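# House Rules for Two Arms

Seon-mi Ahn keeps the bench rules at Menska on a single sheet of paper, and she is delighted when people argue with it. "Rule 2 has been rewritten more than any of them," she says, turning the page so I can see the crossings-out. "Every one of those is somebody noticing something good!"

The rules cover how a two-armed station should handle ordinary household things — cups, bowls, cloths, trays. There are 11 of them. The first says that each arm gets a side of the table, and the middle is shared. The second says who may enter the middle, and when.

"People want to start with speed limits," Ahn says. "I love speed limits, we have them, they're rule 4. But first I want to know where everything lives. If I walk up to the table, I should be able to guess which arm goes where."

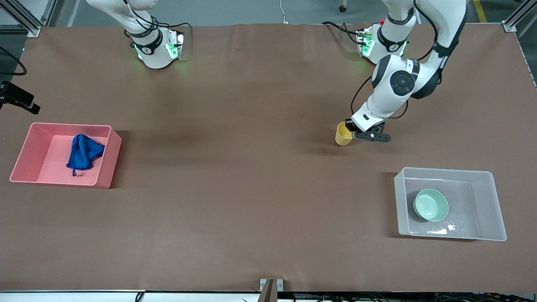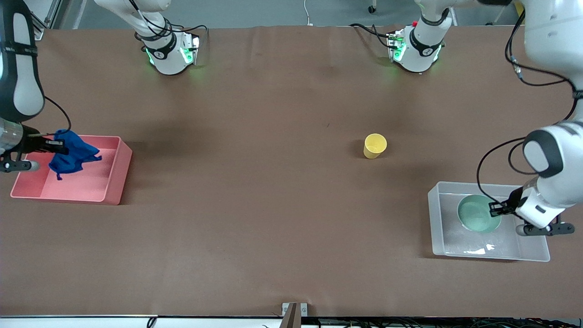

*The two-arm bench, with the pink and clear containers on opposite sides and the yellow cup standing between them.*

Her colleague Rok Milošević wrote the section on soft items, and he lights up when I ask about it. A cloth never has the same shape twice, so his rule asks for a fresh look before every grasp. "You can't reuse yesterday's cloth," he says. "A bowl is friendlier. You go for the rim, you close gently, you wait a moment before you lift."

That pause is rule 7. Milošević wanted it longer and Ahn wanted it shorter, and they settled it by running 50 lifts each way and reading the logs together over lunch. Ahn still thinks she was right.

What about the people in the room? Rule 9 keeps hands off the table while either arm is live, even for a quick nudge of a tray. "Stop it, then reach," says Ahn. "I've caught myself halfway. Everyone has."

They hope to share the sheet with other labs in July, with wide margins for notes. Milošević is still working on the wording for wet cloths.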